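Tabletop Storage: Cups, Trays and Small Containers

The pages in this gallery cover small open containers used on a work surface: cups, shallow trays, and the soft items that tend to end up in them. The entries were put together by Sinan Ertürk for the Mekeck storage notes. Each gives a short statement of use, with dimensions where they matter. Materials are named only where they have been checked.

Container names follow the older Ersoy list. A "cup" is any upright vessel without a handle that is taller than it is wide. A "tray" is flat, has a raised rim on all sides, and is less than 31 mm deep. Anything deeper is filed under boxes, on a separate page.

Cup and tray pairs

The basic arrangement is one cup and one tray. The tray takes flat or rigid items that need to be seen at a glance. The cup takes soft items that do not stack: cloth pieces, small toys, cleaning squares, cord ends. Placing the cup behind the tray leaves the front edge of the table free and keeps the rim of the cup in reach over the tray.

A tapered cup is preferred for soft contents. The wide opening accepts folded fabric without pressing it down first, and the narrower base takes up less of the table. The drawback is stability. A tapered cup tips sooner than a straight one of the same height and base, so heavy items go in the tray.
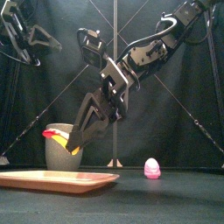
Gray tapered cup behind a light tan tray, with a soft red and yellow item at the rim.

Matte and glossy surfaces behave differently in daily use. A matte, speckled finish hides dust and fingerprints but holds on to lint from fabric. A glossy finish shows every mark and wipes clean in one pass. Mixed pairs are acceptable. Color contrast between the cup and its contents is useful, particularly with a dark background, where a black or navy item is easily missed.

Filling a cup with soft items

Fold once, then lower the item in with the fold facing down. Loose edges stay at the top where they can be gripped. Do not roll. Rolled pieces open out against the wall of the cup and are hard to remove singly.

Leave part of the item above the rim if it will be needed again the same day. For longer storage, the contents should sit at least 15 mm below the rim so that a cover can be fitted. The Plullon flat cover suits most round openings up to 90 mm across. It does not seal and is intended only to keep dust out.

Pieces made up of two colors are stored with both colors showing. This was a late addition to the notes. Under the earlier rule, only the main color faced up, and two-color pieces were regularly returned to the wrong cup.

Trays

Check the rim before anything else. A rim that has lifted at one corner will let small parts slide under it when the tray is pulled forward. Trays from the Kunimik range are listed as stock item 2245 and are interchangeable with the older Ersoy pattern, although the corners are slightly rounder and two of different makes will not nest.

Trays are emptied before they are moved. Cups may be moved full if the contents are soft and the cup is held below the rim.

Cleaning

Wipe trays with a damp cloth, front edge first. Cups are turned over and tapped out, then wiped inside with a dry cloth wrapped over two fingers. A speckled finish should not be scrubbed with a powder cleaner. Let both dry fully before refilling. Fabric items go back last.

The December revision adds covers and removes the section on lidded jars, now held with the kitchen pages.

Last updated: December

We use cookies to remember your display settings. By continuing to browse, you accept their use.

Contact | Copyright Mekeck | Back to top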